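How do retired players keep getting paid after they leave the game?

Posted in Sports > Money and Careers

Bereket Tilahun

My uncle played pro soccer for 7 seasons, mostly for a second division club called Urrutia, and he stopped in his early thirties with a bad ankle. I'm writing a short family history and I want to get the money part right, or at least not wrong. Whenever I look up a former player I find one of those net worth pages with a big round number and no explanation. He was never famous enough to have a page, but two of his old teammates do, and the numbers look silly to me. One of them drives a delivery van.

So what I'm asking is where the money usually comes from once a player is done. Is there a pension? Do they still get anything from the club? And are the net worth sites using real records or are they guessing? He did some radio work on match days afterward and had his name on a boot for a while, made by a small company called Druvent. I don't know if either one paid much. He passed away before I thought to ask him, and my aunt only remembers that January was always a tight month.

Javiera Orellana

I did bookkeeping for a players' agency for a long time, so I can help with some of this.

The club stops paying when the contract ends, unless part of the wage was deferred. Deferred pay was fairly common at smaller clubs that were short of cash. The player agreed to take part of his money later, in installments, and it could run on for years after he left. If your aunt has old bank statements, look for the same amount coming in on a regular schedule from the club or from a holding company with a different name.
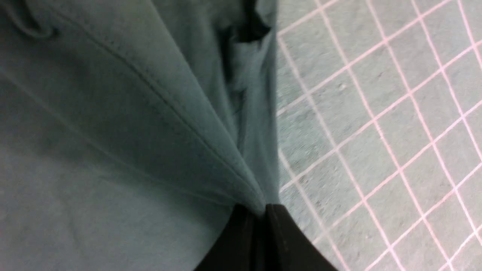 Pensions depend on the league and the years. Some leagues had a plan run through the players' association, and a player had to be on a roster for a set number of seasons before he qualified. Seven might be enough or might not. Write to the association with his full name, his birth date and the clubs he played for. They will want proof that you are family, and a copy of the death certificate will speed things up. Ask about a lump sum as well – plenty of players took the cash early and had nothing coming after that.

Boot deals at that level were mostly free boots plus a small fee, often paid once a year. A signature model might have paid a royalty per pair, but you would need the contract to know. Look for the word "royalty" and a minimum guarantee. If there is no minimum, he was paid only on what sold.

Radio work was usually paid by the match, with no contract between seasons. That would fit with January being tight if his league had a winter break.

As for the net worth sites, I would leave them out of a family history. In my time at the agency I saw figures for our own clients that had no connection to their accounts. They tend to take a reported salary, multiply it by the years played and forget taxes, agent fees, divorce and rent.

gunano_fan

most of them go broke lol. my neighbor played for Gunano reserves and he got 1000 a month plus 2 tickets to home games. no pension, nothing. he sells tires now

Etia

Adding to what Javiera wrote. Check the local newspaper archive for the years around his retirement. Clubs sometimes held a testimonial match for a player who had been there a long time, and the gate money went to him. The paper would often print the attendance and sometimes the amount raised. For a player forced out by injury there may also have been an insurance payment, and that would have come in the same year he stopped or the one after.

Don't try to get to a single total. Prices have changed too much for it to mean anything. I did the same kind of project for my grandfather, who was a cyclist, and I ended up listing each source of income with the years it covered and leaving a blank where I had no paper for it.

Bereket Tilahun

Thanks. My aunt has a box of statements and I'll start with those. I found a letter from Druvent that says "annual fee" and doesn't mention royalties, so that part is probably settled. I'll write to the association next.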